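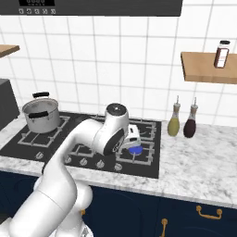
Planner treats burner flame as an obstacle (Nirnbridge kitchen sim)

Hala Srour
Posted September 10, 2021

I have a simulated arm working at a gas hob and the task is to operate the front-right burner, then move the gripper clear. Control goes through Nirnbridge, planning is Nirnine with the default settings, and I build the obstacle map from depth and segmentation instead of reading it from the simulator, as the same code is supposed to run on hardware in November.

With the burner off it plans without trouble. With the burner on, the retreat fails with "start state in collision" in most episodes. I ran 240 episodes and had the failure in 50 of the first 60, then stopped looking at it so closely.

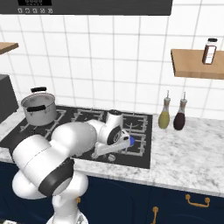
Fixed camera, gripper low over the grates.

The hand has to come down close to the hob, so there is never much clearance. I tried cutting the padding on the finger links to 2 mm. It failed less often but then the fingers clipped the grates, so I put it back.

What I think is going on is that the flame in this kitchen is a mesh with a solid surface. It is drawn as a flat blue shape, it shows up in the depth image, and my segmentation gives it the class "other object". The planner then sees a plate sitting on the burner. 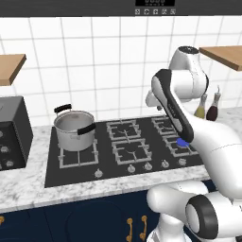
Front-right burner showing blue, gripper just above it.

Is there a way to tell Nirnine to ignore one class, or should I be filtering the points before they get there? I would like to keep the pot and the bottles in the map.

Edit, after being asked for the wrist view:

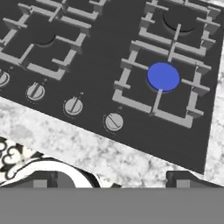

The segmentation model was trained on the fixed cameras only, and I had 1596 labelled images for it, none of them from the wrist. I suspect that matters more than I first thought. From the wrist the flame is a glossy blue disc with a darker rim, and it has a bit of shadow under it, so I can't really blame the model for calling it an object. The leftmost knob is also cut off at the side, which means I can't number the knobs by counting from the left in this view either. I had been doing that.

3 replies

Costigan

Filter before the planner. Nirnine does have an ignore list but it works on named collision bodies, and points from a depth camera don't have names by the time they arrive.

Add "flame" as its own class, label a small batch of wrist images, and drop those points in the node that publishes the cloud. Grow the mask by two or three pixels first, or you will be left with a thin ring of points from the rim and get the same error with a smaller obstacle.

Also check how long your map keeps old points. If it holds them for several seconds, filtering new frames won't clear what is already in there. Reset the map once after adding the filter and see if the start state error goes away.

One warning – don't filter by colour. It will work in this kitchen and then remove something blue that you wanted to keep.

For the knobs, project their known positions from the hob model into the camera and match each detection to the nearest one. You need the hob pose for that, but you need it for the planner anyway.

wendle_k

just turn collision checking off for the retreat, it's only a straight lift. works for me

Jesside

I wouldn't turn it off if this is going on hardware. The lift is straight in the tool frame, and if the hand is tilted at the start then straight back in the tool frame is sideways over the hob. If you want a quick test, allow contact for the two finger links only, for the first few centimetres, and leave the rest of the arm checked.

Agree with Costigan on the filter. I would keep the flame points and send them somewhere else, though. On a real hob you do want a region above a lit burner where the wrist doesn't stay for long, and a real flame will give you poor depth or none at all. I take the burner state from the knob angle and put a soft cost over that burner. Nirnine accepts it as a cost region, so it can still plan out from inside it.

Hala Srour

Thanks both. The map was keeping points for five seconds, so that was part of it. With the reset and the extra class the retreat plans from the same start state. I haven't done the knob matching yet. I will try the cost region after that and post the settings if they are any use.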